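Category: List archive / Housing & Streets
Reading time: 2 min

From: Chia-jung Chung
Date: 13 February 2019
Re: Tanar Yard – the new drawings

Hello all,

I've been through the revised drawings for Tanar Yard and I'm delighted with them! Po-yen Cheung wrote on the list:

> Has anyone looked at the new set from Choi? As far as I can
> tell they've dropped the tower and gone back to 16 homes round
> a courtyard. I like the brick but I'm worried about the north
> stair, and I can't find the bike store anywhere.
> Po-yen
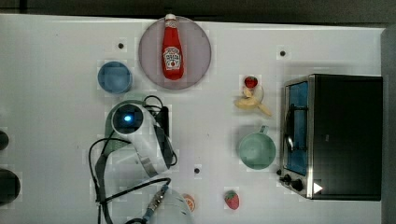 Evville Architecture Forum – Housing Group

Po-yen, the bike store is on sheet 4, tucked under the deck at the Ilora Street end (it's labelled "ancillary", so no wonder you missed it). You're right about the courtyard. It's a much better plan than the October one – every flat now has windows on two sides, and the ground-floor doors open straight on to the street, as they do all along the old terraces. I walked down there on my way home and stood at the corner trying to picture it, and I think it will look splendid.

A few notes by sheet:

1. Roof. The pitch has come down and the plant is hidden behind the parapet. The whole site is 982 square metres, so fitting a shared roof terrace in as well is clever work.
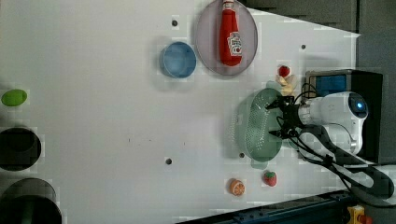

2. North stair. I share the worry. It has one small window per landing and the rest is borrowed light from the lobby. Could we ask for glazed doors? The wall next to it faces the yard, so a taller window might work too. 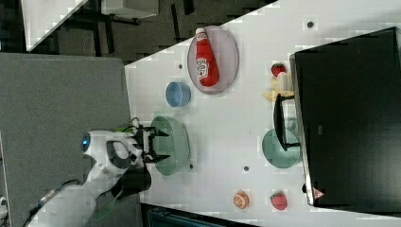
3. Brick. Two colours are shown, a dark red below and a paler one above the first floor. I'd love to see a sample panel built on site before they order, and I'd be happy to draft that request. The deep window reveals are lovely, please let them survive the costing!

The planting plan is thin, mostly one birch and a lot of gravel, but Choi's covering letter says a fuller one is on its way.
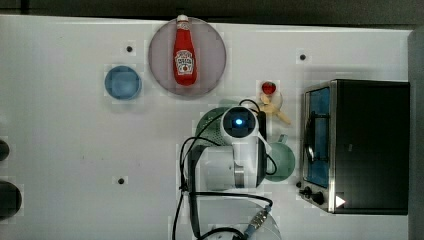

Tabletop with plate and ketchup bottle

If you'd like something added to our comments, reply to the list with the sheet number and I'll work it in. Po-yen, would you write the bit on the stair? You put it better than I did.

All the best,
Chia-jung

Contact the list owner | Back to top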